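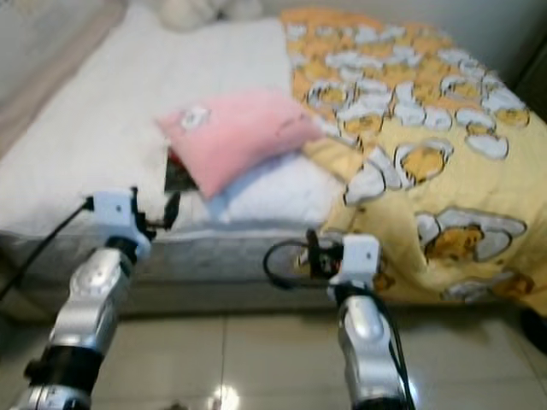 Bed task, both arms at the front edge, pillows still on the mattress.

**Teleop demos for making a bed: one long recording or several short ones?**

posted by ulusden_arms, Tue 29 March

I'm teaching a two-arm setup to tidy a single bed by remote control. The operator drives both arms with a pair of leader arms and watches the head camera on a monitor. The full task is to move the pillows to the head end, then pull the comforter across the bare part of the mattress and flatten it.

So far I have 70 full demos. The policy trained on them does the pillows fairly well and then goes wrong at the comforter. It either closes the gripper on nothing or grabs a fold in the middle and drags the whole thing off the side. The comforter is yellow with a repeating egg character all over it, and I'm wondering whether the print is part of the trouble. The pillows are pink and white and it rarely misses those.

Things I'd like to know:

- Should I cut the task into parts and record them separately?
- Is a busy pattern bad for this, and should I swap to a plain cover?
- The operator often pauses before grabbing the cloth. Do I trim the pauses out?

I'm using Dratutel for recording, default settings apart from the camera exposure, which I fixed by hand.

---

**neterbridge_lab**

Split it. We had the same thing with a sofa throw. In a full demo the cloth part comes last, so it starts from a slightly different mess every time, and 70 of those isn't many. Record the pillow part and the comforter part as separate tasks, then keep some full runs for the join between them.

What worked for us:

1. Set the bed up with the pillows already at the head and record only the comforter. We did 248 of these over two weeks.
2. Start each one with the cloth in a different state. Half on, bunched in the middle, hanging over the front, one corner tucked under. If you always lay it out the same way the arms learn the layout and little else.
3. Pick one rule for where to grab and stick to it. Ours was to go for the nearest free edge, a hand's width in from the corner. If one operator takes the corner and another pinches a fold, the policy will try something between the two, and that sounds like your closed gripper.
4. Mix in the full runs at the end.

On the pattern, I wouldn't swap it yet. A plain white cover on that pale mattress would be harder, as the edge would barely show. Yellow against white is easy to find. The print could confuse things inside the cover, but you want the grab at the edge anyway. Get a second cover later if you need it to work on other beds.

On pauses, trim the long ones and leave the short ones. Before trimming, ask why the operator is stopping. It's usually depth. From a head camera looking down you can't tell whether the fingers are above the cloth or already in it. A wrist view on the second half of the monitor got rid of most of our pauses.

Also have a look at your floor. Yours is shiny tile with a bright glare spot between the arms, and if that moves through the day you'll have a different picture in the morning and the afternoon. Either close the blinds or record at all hours on purpose. We lost most of August to that.

---

**ejigu**

just record more. 100 is the minimum for anything with cloth in my experience, 70 is too low. also turn the leader arm gain down, people are jerky when it's high

---

**slowhands**

I agree with splitting, but I'd be careful about step 4 above. If the separate comforter demos always begin with the arms parked at home, and in the full run they begin from wherever the pillow part left off, there's a jump the policy has never seen. Start some of the comforter demos with the arms up over the head end. I added 22 like that and the join stopped failing, though I had also changed the camera mount that week, so I can't say it was only that.

Check your cables too. You've got one curling out in a loop beside the right gripper, in front of the mattress. On mine a loop like that caught the hem of a blanket whenever the arm came up from below, and the operator had learnt to steer round it without noticing. The policy copied the odd path but didn't keep the clearance. I taped the cable along the arm and re-recorded.

For Dratutel, there's an option to mark segments while you drive, using the foot pedal. Press it once when the last pillow is down. Then you can cut your existing full demos by hand as well and they all carry the same labels, so the 70 aren't wasted.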